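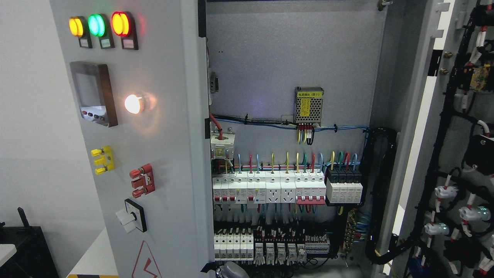 Home News Courses Reports Contact

Vadolance Adult Skills: progress report to the Stimora Fund

25 November 2022

4 min read

Enrolment for the autumn term closed with 65 adults on the books across all evening and weekend courses. We had planned for fewer. The increase came almost entirely from the Jedadden side of the valley, where the leaflet drop in late summer seems to have done more than the radio adverts did. We will not be paying for radio again.

Teaching hours delivered since the grant began now stand at 2,426. This includes the one-to-one maths support, which we were asked to record separately last time and which is set out in the annex sent by post.

Courses

Plumbing, basic electrical work, bookkeeping and English for work have all run every week. Joinery lost two sessions when the tutor was ill and we could not find cover. Those sessions have been added to the end of term and the students have been told.

Bookkeeping is still the course with the most requests and the fewest places. The room we use for it is small and the course needs a computer for each person, so we have kept the group to its original size and started a waiting list. We looked at running it twice in the same evening, but the tutor has a day job and did not want to finish that late.

English for work has changed the most. In the spring it was a general class. Students told us they wanted help with particular things: reading a payslip, ringing in sick, filling in an accident form, understanding a rota that changes at short notice. The tutor rewrote the term around these and attendance has been steadier as a result. Several people who dropped out before Easter have come back.

The electrical course has moved on from domestic wiring to a short unit on three-phase supply and control cabinets. It covers main breakers, current transformers, indicator lamps and panel meters, and how to follow a conductor through a cabinet by its colour. Students who want a qualification at the end of it will need to sit a test elsewhere, and we are talking to the college about fees. 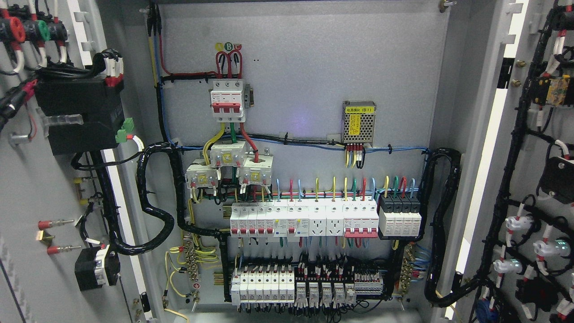 Travel and childcare

Travel remains the main reason people give for missing a class. The last bus back to Jedadden leaves before the evening sessions end. We started a shared minibus in September and it has been full on most nights. The hire firm, Brynjólfsdóttir, has held its price until the end of December but has warned us that it will go up after that.

We set aside £2,000 for childcare and have spent less than half of it. Parents told us the claim form was too long and asked for receipts that childminders do not always give. We have cut the form to a single page and will now accept a signed note. Claims have picked up a little since then, though it is too early to say whether the full amount will be used. If it is not, we would like to move what is left to the minibus and will write to you in the new year to ask.

Results so far

Of the students who finished a course in the summer, 25 have told us that they have started a new job or taken on more hours in the one they had. We ask by text message and not everyone replies, so this figure is only as good as the answers we get. We also know of people who signed up in order to find work and have stopped looking for the time being, mostly for health or family reasons. They are not counted in the results but most of them are still coming to class.

Employers have been slower to take part than we hoped. The visit to the bakery was useful and the one to the timber yard had to be called off. We would like to hold an open evening in the spring and invite firms to come to us – that may be easier for the smaller ones.

Building and costs

Heating is the largest overspend. We have closed off the upstairs rooms and moved all evening classes to the ground floor, which has helped, but the bill for the quarter was still well above budget. The windows on the north side need new seals and we have asked the landlord for a date.

The roof repair reported last time is finished and there has been no further damp in the store. Insurance has been renewed on the same terms.

Next period

Term ends in the third week of December. Before then we will finish the make-up sessions for joinery, agree the fee for the electrical test and advertise for a second bookkeeping tutor. The spring timetable is in draft and will be sent to you once the rooms are confirmed.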